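Kemville walk-through, table area, sheet 3307
Filled in by Dexter Kasprzak, April 2024

Exits and aisle clear: OK. I could walk straight to the back door without turning sideways, so big improvement on December!

Fire extinguisher: OK. Tag is current, pin is in.

Extension cords: FIX. Two of them are daisy-chained behind the Ivberg shelf again. I unplugged one and left a note (a polite one).

Work surface: OK. I went over it with my palm looking for splinters and found none. The blue tape grid is worth a look every visit, as a lifted corner will catch a sleeve or tip a plate. Press the ends down with a thumb, and if a strip won't stay put, pull the whole thing and lay a new one.

Plates: OK. I check the rims for chips, and that goes for the lavender one and the yellow one alike. Anything chipped goes in the bin, please don't save it for "later"!

Sponge and foam block: OK for now. Crumbly edges mean replace. Spares are in the Dromico box, second shelf.

Floor under the table: OK, swept.

Still open: the cords, and a new bulb for fixture 2033. I'll bring the bulb myself next time.

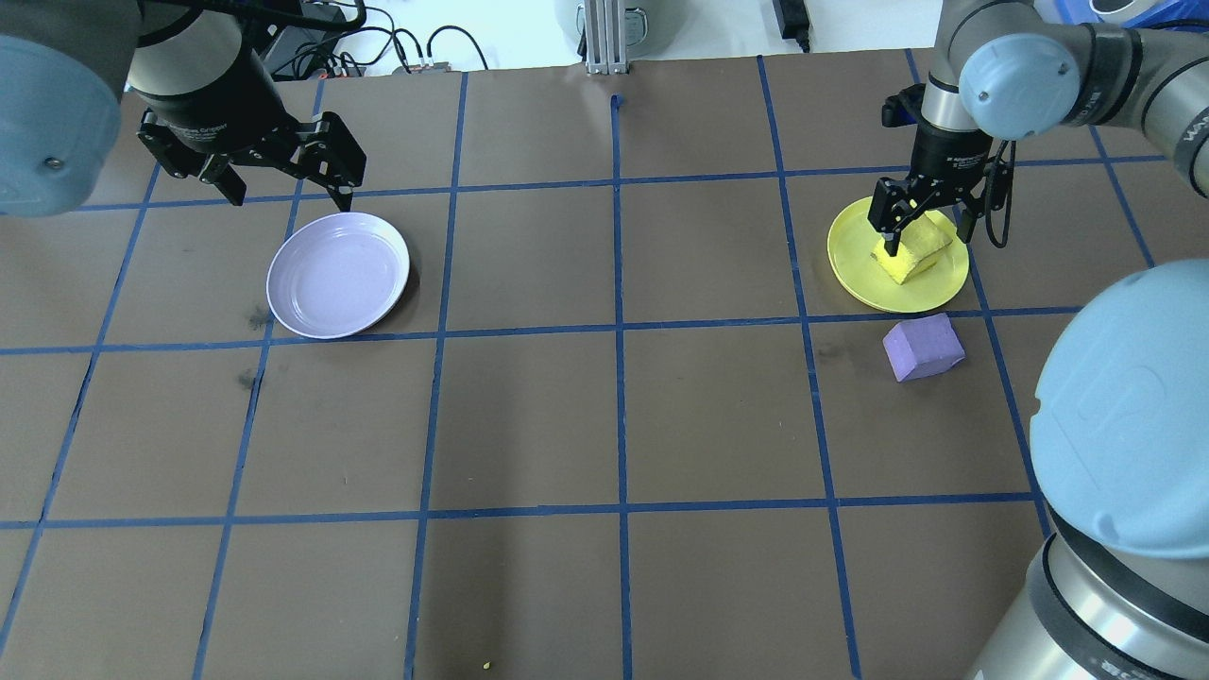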